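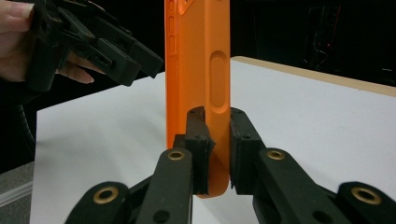
Figure 3. Orange phone case held upright over the white work surface.

4.2 Slim rectangular items

The second group in the item set is made up of slim rectangular goods: phone cases, card boxes, pencil tins, soap dishes and small lidded containers. These are things that most homes own and that most homes store badly. In the drawer survey reported in Section 3, respondents listed 257 items of this shape, and phone cases were named more often than anything except batteries and chargers. Many of the cases no longer matched a phone in the house. They were kept because they were in good condition, or because no one had decided where they should go.

We treat the phone case as the reference item for the group. It has two broad faces and narrow sides, and it differs from a plain box in ways that matter when it is put away. The sides have button bumps and cutouts, and the ends are rounded. The case in Figure 3 shows several of these features: a long recessed oval cutout on one side, small raised bumps along the other edge, and a rounded bottom end. Its finish is matte and slightly textured. Glossy cases were also part of the set, and they are reported separately in Table 5, as raters scored them lower for ease of stacking.

Orientation was coded for every item in the group. An item was "flat" if it lay on a broad face, "on edge" if it lay on a long side, and "upright" if its long axis pointed away from the table. Upright storage takes up the least drawer area but needs a neighbor or a divider for support. Survey respondents knew this well. One wrote that her cases stayed in order until the first one was taken out, and then "the whole row lies down." Upright items were coded as supported whenever something was touching both of their opposite faces, whether a divider, another item or a hand tool.

The work surface was kept plain on purpose. A white sheet was laid over a light wooden tabletop, leaving a strip of wood showing at the back. Pollock tried darker covers during the pilot and found that black and navy cases were hard to make out against them, while the white sheet caused trouble only for clear plastics. We kept the white sheet and changed the coding rules for clear items instead. All sorting was done near the middle of the sheet, with containers and trays placed to one side. The cover was replaced when marks or creases became visible.

Items were rated for neatness on a scale of 30 points, adapted from the home storage checklist in Srivastava. The checklist was written for shelves, so two of its questions were dropped and one was reworded for drawers and trays. Each layout was rated twice – once by Tian and once by a second rater who had not seen the survey results. Of the 224 layouts in the slim group, most disagreements concerned items that leaned. A leaning phone case is neither upright nor flat, and the raters differed on whether it looked put away. We settled on coding a lean as upright when the item was supported, and as flat otherwise.

The view from the worker's side of the table gives a better sense of the layout than the close views do. An orange item stands upright in the middle of the sheet, and a long, clear plastic tray lies empty to its right, running diagonally toward the back of the table. The tray's ridged walls are easy to see at this angle, although the plastic itself is transparent.
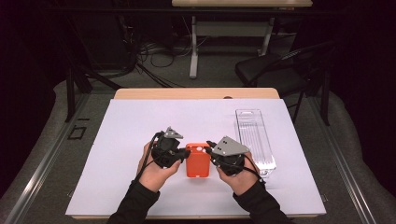
4.3 Clear trays and dividers

Clear trays were the most common drawer organizer in the survey. Respondents liked being able to see what was in them, but several complained that long trays did not fit across a standard drawer and ended up on a diagonal. Tray angle was therefore recorded along with tray contents. Angled trays were not marked down by themselves. Points were taken off only where the tray blocked access to another item or left a gap too small to use.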